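회사 소개

데비스(Devis)는 머그와 접시, 볼 같은 일상 식기를 수입해 국내 카페와 식당, 소규모 숙박업소에 공급하는 회사입니다. 창업자 브세볼로트 스코리크(Vsevolod Skoryk)가 작은 창고 한 칸을 빌려 시작했고, 지금은 사무실과 창고를 같은 건물에서 운영하고 있습니다. 법인 등록일은 2021년 7월 16일입니다.

처음에는 카페용 잔만 다루었습니다. 거래하던 매장에서 접시와 볼도 같은 곳에서 받고 싶다는 요청이 이어져 품목을 늘렸고, 현재 등록된 품목은 1,586종입니다. 이 가운데 580종은 창고에 상시 재고를 두고 있으며 나머지는 주문을 받은 뒤 제조사에 발주합니다. 발주 품목은 입고까지 시간이 걸리므로 개업 일정이 정해진 매장은 미리 상담해 주시기 바랍니다.

주요 취급 브랜드는 로테티(Rotetti)와 야첸코(Yatsenko) 두 곳입니다. 로테티는 접시와 볼 종류가 많고 같은 모양을 여러 크기로 갖출 수 있어 식당에서 주로 찾습니다. 야첸코는 잔과 소품 중심입니다. 두 브랜드 모두 단종 예정 품목을 미리 알려 주기로 되어 있어, 기존 거래처에는 추가 구매가 가능한 기간을 따로 안내해 드립니다.

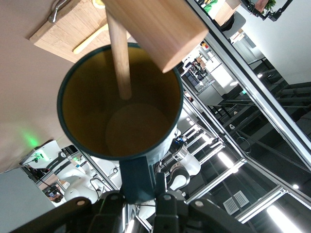
안쪽과 바깥쪽 색이 다른 짙은 청록색 머그

구매와 품질 관리는 마흐푸즈 파트와리(Mahfuz Patwary)가 맡고 있습니다. 호텔 식기 구매 부서에서 일하다가 데비스에 합류했습니다. 입고된 상품은 상자를 열어 굽과 테두리, 손잡이 이음매를 확인한 다음 선반에 올립니다. 유약이 고르지 않거나 바닥이 흔들리는 상품은 정상품과 섞지 않고 따로 분류해 매년 9월 창고 판매 때 할인된 가격으로 내놓습니다. 창고 판매 상품은 교환과 반품이 되지 않습니다.

매장 운영 중에는 식기가 깨지기 마련이라 낱개 보충 주문도 받습니다. 최초 주문 때 사용한 품번을 알려 주시면 같은 상품을 찾아 드리고, 단종된 경우에는 크기와 용량이 비슷한 상품을 제안합니다. 품번을 모르실 때는 바닥면 사진을 이메일로 보내 주십시오. 같은 품번이라도 생산 시기에 따라 색이 조금 다를 수 있습니다.

샘플은 한 매장당 2점까지 빌려 드립니다. 대여 기간이 끝나면 반납하거나 구매로 전환할 수 있으며, 왕복 배송비는 신청하신 분이 부담합니다. 로고 인쇄는 저희가 직접 하지 않고 협력업체인 드러소프(Drurthorpe)에 맡기고 있습니다. 인쇄 견적은 시안 파일을 받은 뒤에 드립니다.

전시장은 사무실 옆에 있으며 예약제로 운영합니다. 방문 전에 원하시는 품목과 대략적인 수량을 적어 주시면 해당 상품을 꺼내 두겠습니다. 개인 고객의 소량 구매는 전시장에서만 가능합니다.

거래 문의
신규 거래는 사업자등록증 사본과 함께 문의 양식으로 신청해 주십시오.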